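Manalastas Walk Records: read me first

Put together by Nahom Beyene and Virgilio Dizon. Last tidied 15/09/2021.
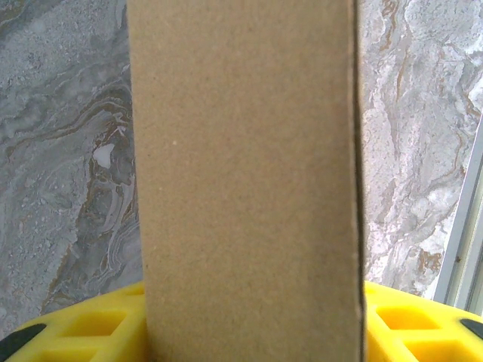 The Manalastas Walk is a sponsored overnight walk between Kindel and Fonduvance, held to raise money for families who have lost a baby or a young child, and these files hold what the walkers, their sponsors and the folks along the route were kind enough to share with us. Before the records were typed up they lived on paper, and paper takes up a great deal of room. If you've only ever met archives on a screen, think of a tall cardboard box, plain brown with no label on the face of it, and you'll have a fair idea of the filing system we inherited. Everything in the folder was typed by hand from sign-up sheets, sponsor cards and letters, so please be gentle with it (and with us) when you come across an odd spelling.

What's in the folder

walkers.csv — one row for each walker, 160 rows in all. Columns are walker_id, age_band, home_area, first_time and finished. Names were removed before anything was shared.

pledges.csv — one row for each pledge, tied to a walker by walker_id. The amount column is in whole dollars. A pledge that was promised but never collected has "no" in the paid column, and we've left those in, as they tell you something about how sponsor cards get filled out at a kitchen table late at night.

letters.txt — 54 letters and notes, separated by a line of equals signs. Some are two words long and some go on for pages. Every writer in the file gave written permission, and the ones who preferred to stay private are simply not in it.

route.csv — the 4 rest stops, in walking order, with opening times and what was served. Virgilio insisted on the soup column and I have stopped arguing with him about it.

How to read the trickier columns

The age_band column uses ten-year bands, except for the youngest walkers, who are all grouped under 18. In home_area, "K" means Kindel and the villages right next to it, "F" means Fonduvance, and "O" is everywhere else. The finished column says "yes" if the walker signed the sheet at the end. A blank means there was no signature, and we know a few tired people went straight home to bed without signing, so please don't read a blank as giving up.

Known problems

Three of the sponsor cards had been filled out in pencil and had faded badly. We typed what we could read and put "unclear" in the notes column. Couples who walked together sometimes shared one card, and in that case the pledge sits under whichever walker's name came first. The Fonik stop moved across the road partway through the night, so its distance in route.csv is measured to the first spot only.

Using the records

You're very welcome to use the numbers for teaching, for planning a walk of your own, or just out of curiosity. The letters are a different matter. They were written by people talking about their sons and daughters, often for the first time outside the family, and we ask that you quote only short passages and never try to work out who wrote them. If you're planning to print one in full, write to Nahom first and he'll ask the writer — he is slow with email but he does get there.

Changes

Version 3 fixes the paid column, which had been flipped for part of the file, and adds the letters that came in after the walk. Older versions are still in the "old" folder for anybody who has already built something on top of them. Corrections from walkers and their families are always welcome, and those go in ahead of everything else on our list.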